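Mokthorpe says its new crossings will be safer. Where are the numbers?

2025-04-03

The town of Mokthorpe plans to replace the push buttons at eight street crossings by November, and officials promise shorter waits for people on foot. They have said so twice now without showing how they know.

The $4,000 trial on Zepeda Street lasted five weeks. Town engineer Tiburcio Camacho called the results "very encouraging" but would not give out the wait times, saying they were still being checked. A survey drew some 300 replies, most of them from drivers.

Maricruz Cuautle, who runs a bakery by the crossing, said she had seen no change. "You press it, you stand there, you give up and run," she said. 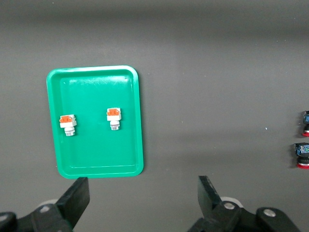
Council member Melquiades Bautista wants the full trial data made public before any more money is spent. That seems a low bar. Neighboring Gavdale bought new buttons on a similar promise and never reported whether waits got any shorter.

The council votes on the plan next month. Camacho said the figures "should be ready" by then.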